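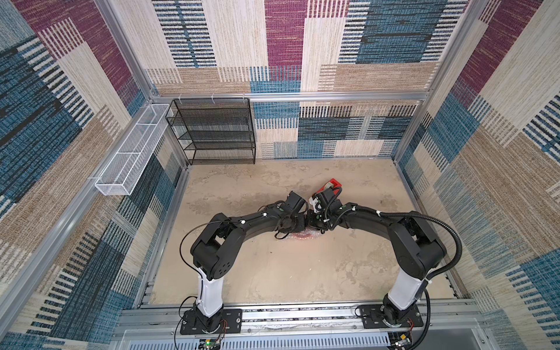 Section 7. Setting up the shelf, basket and hooks

Read this section before you put anything on the shelf unit. The Mabula storage set has three parts: the four-tier black wire mesh shelf, the long white wire mesh basket, and the white hooks for the cross bar. The bar itself comes with the enclosure and is covered in Section 3.

7.1 Placing the shelf unit

1. Wipe the floor panel and let it dry.
2. Stand the shelf in the left rear corner, with its back to the rear wall.
3. Check that the top of the unit sits just below the cross bar. If it touches the bar, lower the bar one notch and tighten both ends again.
4. Press down on each tier in turn. The unit must not rock.

Note: The wall fabric can bunch behind the shelf. Pull it flat before you push the unit into place.

7.2 Hanging the basket

1. Hold the basket against the left wall with the open side up.
2. Hook it over the aluminum post on that side and slide it toward the rear corner.
3. Fit the crossbars that divide it into compartments. Leave the basket empty until all of them are in.

CAUTION: Do not lean on the basket or use it to pull yourself up from the floor.

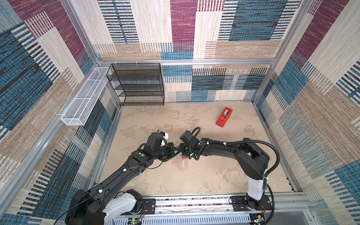 Imosum Fixtures and Storage Team

7.3 Before loading

The shelf tiers and the basket should both be empty at this stage, with the hooks on the bar. Small tools such as the red tape dispenser can stay on the floor panel until you have picked a tier for them.

1. Put heavy items on the lowest tier.
2. Keep tape, refills and other small things in the basket – one kind to a compartment.
3. Use the hooks for light items only.

Note: Loose ends of tape stick to the mesh. Fold the end under before you put a dispenser away.

7.4 Spare parts

Order replacement hooks and crossbars from Drimley under part number 876. The basket is part number 71 and comes without crossbars. Questions about fit go to Mutua Langat; for missing parts, write to Kibet Kirui and give the number printed on your packing slip.

Last revised Monday, January 22, 2024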